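Home Recording in a Closet: Which Tips Are Worth Your Time

Every singer with a phone and a spare room gets the same advice sooner or later. Record in the closet. Hang up some blankets. Stick egg cartons on the wall. Drink tea with honey and your voice will come out like velvet. I have been recording songs at home for long enough to have tried most of it, and a good share of it is nonsense that gets passed along by people who never listened back.

What follows is a set of household tips for anybody who wants a decent vocal take without renting a studio. I have marked where I doubt the usual wisdom. You may doubt me too, and the test is always the same: record it both ways, wait an hour, and listen on plain headphones.

Egg cartons

Skip them. They are thin cardboard or thin foam, and thin stuff does next to nothing to a singing voice. They may take a little fizz off the very top of the sound, and that leaves you with a room that booms exactly as it did before, only duller. They also collect dust and they look awful. I had one wall of them for a whole winter and the only difference I could measure was how often I sneezed.

If you want to spend that effort on something, fill a bookcase. A full bookcase with the books pushed in to different depths breaks up the echo off a bare wall better than any carton.

Blankets

These work, with conditions. One thin throw over a curtain rod is decoration. A moving blanket, the heavy quilted type, hung in folds a few inches off the wall, makes a difference you can hear on the first take. The gap behind it matters as much as the blanket does. Flat against the wall, you lose half of what you paid for.

I bought two of the Velalska ones for 30 dollars at a hardware store in Kindton. They smelled of the warehouse for weeks. Air them outside before you hang them, and don't wash them on hot. The stitching on one of mine let go in the second wash and the filling slid down to the bottom like a sock full of oatmeal.

Hang them behind the singer first. People put them behind the microphone, where the mic is already deaf if it's the usual kind that picks up from the front. Your voice goes past the mic, hits the wall behind you on its way back around, and comes in the front door. Treat the wall at your back and then see if you still need the other one.

The closet itself

A closet full of clothes is a fair vocal booth. An empty closet is a terrible one, worse than the bedroom it's attached to, and I wish the videos would say so. A small hard box gives you that cardboard-tube sound that no amount of fiddling will remove afterward.

So before you climb in, look at what's in there. Winter coats, sweaters, towels on the shelf: good. Wire hangers and a few summer shirts: stay out. My own closet is 14 inches too shallow to stand in and sing comfortably, so I open it up, stand with my back to the coats, and put the mic out in the room facing me and them. It sounds better than being shut inside, and I can breathe. 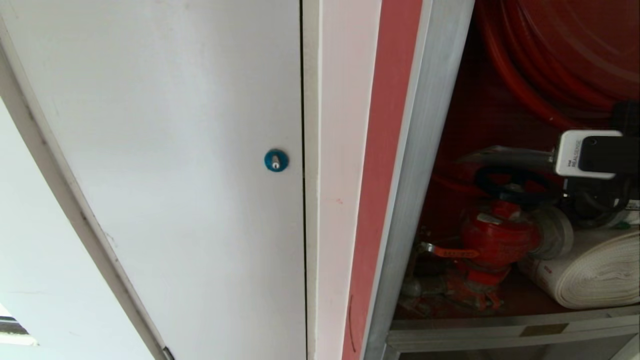
Doors are the next problem, and here I part ways with nearly everybody. The standard tip is to buy thick foam tape and run it all the way around. Do that and you'll find the door won't latch. Then you lean on it, the latch gives up, and in the quiet verse it pops open with a click that lands right on your best line.

Use the thinnest tape that touches. Close the door on a strip of paper and pull. If the paper slides out freely, there is a gap at that spot and the tape goes there. If it drags, leave it alone. Work your way around the frame like that and you'll use a third of the roll.

The big leak is at the bottom anyway. A rolled bath towel along the floor beats any sweep I've tried, and it costs nothing. I did try a sweep, the stick-on kind from Drindov, and it peeled off inside a month. Maybe yours will do better. Mine is in the junk drawer.

Rattles, squeaks and buzzes

Singers hear their own voices and miss the room. Before you record, play a low hum through a speaker, or just sing a slow slide from the bottom of your range to the top, good and loud, and listen for what answers. In my house it was a picture frame, a loose vent cover, a jar of guitar picks and the key in the desk drawer.

Fixes, such as they are:

A buzzing picture frame wants a dab of poster putty at each lower corner. Or take it down.

A vent cover usually needs its screws snugged. If the holes are stripped, push a wooden toothpick in with a drop of white glue, snap it off flush, let it dry overnight and drive the screw again.

Take keys out of locks, and move any key ring well away. They ring on a note of their own and you'll think it's your microphone.

A cabinet door that hums when you sing has a loose catch or a tired hinge. Try a small felt dot where the door meets the frame. Tighten the hinge screws before you buy anything.

For a squeaky hinge, people swear by spray oil. It quiets the squeak for a while and then it gathers dirt and the squeak returns, darker and stickier. Pull the pin, wipe it clean, rub it with plain candle wax or petroleum jelly, and put it back. Do one pin at a time so the door doesn't come down on your foot.

A creaking floorboard can sometimes be hushed with baby powder brushed into the seam. It worked on two of my boards and did nothing at all for the third. I stand somewhere else now.

The refrigerator

You will be told to unplug it. You will then be told to put your car keys inside so that you can't leave the house without remembering to plug it in again. It's a clever trick and it does work, as long as you're going out. If you finish at midnight and go straight to bed, your keys spend the night in the cold with the milk.

I don't unplug mine. I wait for it to cycle off and record then. Songs are short. If you must shut it down, set a loud alarm on your phone, and put the phone in a different room from the mic.

Furnace and fans are easier. Turn the thermostat down before you start. In January that gives you a quiet house for a good few takes before your fingers notice.

Homemade pop filters

The stocking over a coat hanger is the one old tip I'll defend without complaint. Bend the hanger into a circle, stretch a nylon stocking over it in two layers, tie it off, and clamp it a hand's width in front of the mic. It does what the store ones do. Make sure the stocking is tight, or it flutters.

Don't bother with a sock over the mic itself. That muffles the voice and doesn't stop the pops.

You can also just turn the mic a little so you sing past it. Try that first. It's free and it leaves no laundry on your desk.

Honey, tea and the rest

Warm drinks feel nice. That's about as far as I'll go. Nothing you swallow touches your vocal cords on the way down, or you'd be coughing. Plain water through the day does more for me than any mug right before the take. Lemon makes me clear my throat, and milk leaves me feeling gummy. Other singers say the reverse. Whatever you drink, put the cup on a cloth, well away from the gear, and don't set it on the same table as the mic stand or every sip turns into a thump.

Hum quietly for a few minutes, sing something easy, and then start. Eating a big dinner first is a mistake I keep making.

Spending money

The first thing people buy is a better microphone, and in a bad room a better microphone gives you a clearer picture of the bad room. I spent 176 dollars on an upgrade before I had hung a single blanket. The recordings got worse. I went back to the old mic, hung the blankets, and only then could I tell the two apart.

There's a ready-made folding booth called the Marty that shows up in every list. It was 368 dollars when I looked. I borrowed one for a weekend. It kept some echo out, it took up half the bedroom, and it wasn't noticeably better than my coats. If you have no closet and no coats, fine, it may suit you. I'd still try a mattress stood on its side against the wall before handing over that much.

Cables are where I'd be firm. You don't need fancy ones, but you need ones that aren't broken. Wiggle each end while you listen. If it crackles, tag it with a bit of masking tape and get it out of the drawer that same day. Otherwise you'll pick it up again next month, and so will anybody who comes over to play.

Coil them loosely, over and then under, and tie with a strip of old bicycle tube. Winding a cable around your elbow puts a twist in it that never fully leaves.

One more for the mic stand: if it slowly sags during a song, the clutch is dirty. Unscrew the collar, wipe the shaft with rubbing alcohol on a rag, and let it dry before you put it back together. If it still sags after that, wrap a rubber band around the shaft just above the collar until you can get a new one.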